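2018-11-10
Posted by the Stendosero workshop
4 comments | 2 shares

Feeder notes, second batch. Picking up from the March pages, where the hopper kept bridging with the bigger kibble.

New hopper from Gyamfi fitted this morning. The walls are steeper and the mouth is wider. Ran the small kibble first, set to 13 grams a drop, then the large. Small kibble went through 200 drops with no jam. Large kibble stuck twice, both times when the hopper was nearly full. Tapping the side cleared it. I think the lip where the hopper meets the wheel is still too sharp, so I'll sand it and run the large again before changing anything else.

Swapped the paddle wheel for the softer one. Quieter – the old one clicked loud enough that the Gulamthorpe beagle learned to sit by it before the food came. Not a fault as such, but the owners asked for less noise at night.
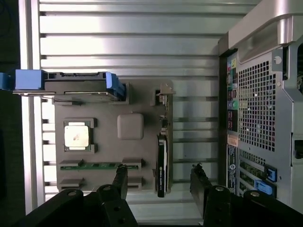 Gray board plate, CPU in its socket, tower at right.

Bowl scale is reading high after a meal. Wiped it down and it went back to zero, so it could be crumbs under the tray. The cats don't cause this, only the dogs. Try a tray with a skirt. Tollel has one that might fit if we trim the back edge.

Tag reader: works for the cat collar at the short setting. At the long setting it opened for the wrong cat when the two stood side by side. Leave it on short. Need to write that in the setup sheet, the current one still says long.

Wheel count since the rebuild is over 1,000 turns. No wear on the hub that I can feel with a fingernail. The old hub had a groove by 80.

To do:
Sand the hopper lip, repeat large kibble
Trim and fit the skirted tray
Fix the setup sheet
Ask Gyamfi if the lid comes with a latch – the lab mix at Gulamthorpe can lift the plain one with her nose
Order more of the soft wheels, down to the last one

Left the feeder plugged in overnight with an empty hopper to see if the clock drifts.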